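Teaching the simulated arm to hold a rod: a guide for Lindville Robotics Club
Posted 2020-03-04
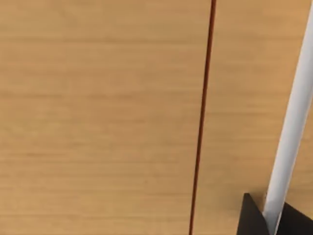
Renato Ignacio asked whether a beginner could skip the simulator and go straight to the real arm, and the club's answer is please don't! You'll learn far more in one evening of cheap mistakes on screen, and then the real arm is a treat.

You'll need the Dalisay scene file from the club drive and any laptop that can open it. Set aside an evening.

Getting started

Load the scene and switch to the wrist view, the one that looks down past the black fingers to the wooden surface. It feels odd at first (everything leans), but this is the view your program will get, so get used to it early.

Find the thin dark line where the two wooden panels meet. It's a brilliant landmark. When you drive the wrist sideways, watch how fast the line slides across your screen and you'll soon have a feel for your step size.

Making the grip

1. Open the fingers fully and turn the wrist until they sit either side of the white rod.
2. Lower in small steps. We use 3 mm.
3. Close slowly, and stop closing when both contact readings go above zero. If only one does, open up, shift the wrist towards the finger that touched first and try again.
4. Lift by 7 cm and hold for 2 seconds.
5. Save the run with your initials in the name.

The rod is round, so it loves to roll. Nestor Ocampo spent most of October chasing it and in the end halved his closing speed, which did the trick. Have a play with friction too, but write down the old value first!

Turning it into a program

Once you can do it by hand, copy your saved positions into the template and let it run on its own. Then move the rod a little and run it again. This is where it gets really fun, as fixed positions stop working and you have to start using what the camera sees.

Our best script so far managed 88 good grips in one sitting, and we'd love somebody to beat it. Put your script in the Urer folder when you're happy with it, with a note of the closing speed you used.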